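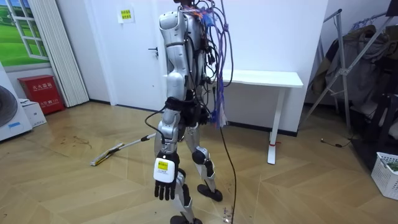 *Light herringbone floor in a small room.*

## About Piltgate

Piltgate lays, sands and repairs wood floors in homes, offices and small shops. Halima Mbwambo started the company with one sander and a rented van. We are now a crew of 6 and work out of a shop on Owino Street.

Most of our work is herringbone and straight plank. We take rooms from 100 square feet up to 1000. For larger jobs, call first and we will tell you when a crew is free.

Every job starts with a site visit. We measure the room, check the subfloor and leave a written price. Boards are stored in the room before we lay them, normally for a week. Furniture needs to be out before sanding starts. We can move it for a fee.

We also do repairs. If a few blocks are lifting or stained, we can replace those and refinish the area. Matching old wood takes longer, so please send a sample or bring one by the shop.

We serve Nindby and the towns along the Verka road. The shop is closed the first two weeks of July.

Piltgate Wood Floors
2762 Owino Street, Nindby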